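Notebook, kitchen counter sorting, 20/01/2018
Entry by Banafsheh Fallahi

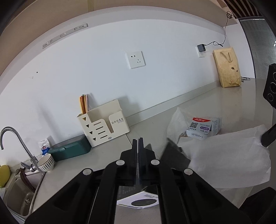 Counter by the sink, with the carton and the plastic bag still out.

Goal for today: decide a fixed place for every thing that lives on the counter, and write it down so Abdul-Rahman and I stop moving them in opposite directions.

Sink side. The striped bowl stays beside the faucet. The small packet against the wall behind it must go to the drawer, it is too near to the water there. I did not open it.

Organizer (the cream one with DROEE on the front). I want to keep it against the wall. The orange and yellow bundle stands in the left compartment and can remain. I measured the free counter from the sink to the organizer two times and took the smaller value, 271 mm. This is enough for the bowl and a folded cloth, but not for a drying rack. The Vekmont rack we wanted needs 573 mm, so I crossed it from the list.

Teal container with lid. For now in front of the organizer, lying lengthwise. It blocks the slots a little when I want to wipe there. Abdul-Rahman prefers it on the shelf. I have no strong opinion, let us try the shelf until the end of January.

Medicine carton. Not a counter item. It goes to the upper cabinet, in the box marked Odoi, together with the paper sheet for expiry dates. Please write the date on the sheet before you put it in, I forgot this last time and had to take everything out again.

Large plastic bag. Fold and keep, we are short of big ones. The dark gray plastic piece I could not match with any box. I tried the two Sastine boxes from the cabinet and it does not fit on them. Abdul-Rahman, do you know it?

White box with the black round print: leave it closed, I will ask before it gets a place.

Still open – labels for the shelf edge, and a hook for the cloth. Label roll is in my desk, second drawer.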